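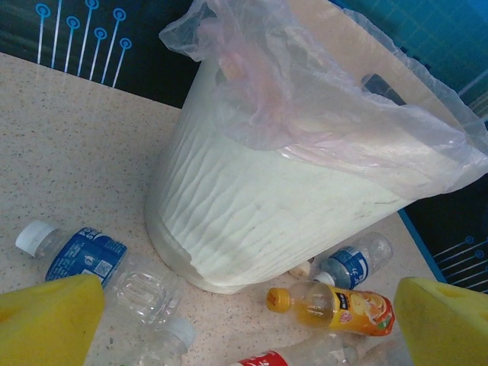

466 demos! That's where we finished up on September 5, 2026, and I'm still buzzing a bit. The bottle set is the one I've been looking forward to all year, mostly for the clear plastic. You get a bottle lying on a speckled countertop and half of what the wrist camera gives you is countertop showing through it. Lovely, horrible data.

Mared Penry did most of the driving and she has wonderful hands for it – slow on the approach, no fiddling once the foam pads close. I'm much jerkier, but we kept mine in too. Ultau (our policy, named after nothing) ought to see more than one style of grasp.

We threw away 29 where the recording dropped out partway. The rule I've settled on is to reshuffle the bottles after every 7 demos, colours and all, so the orange cap doesn't always end up beside the bin. Caps pointing every which way, labels up, labels under.

Next is labelling the first 100 by hand, then training over the weekend. Heledd Beddoe wants to try cans in October and I've already started saving mine.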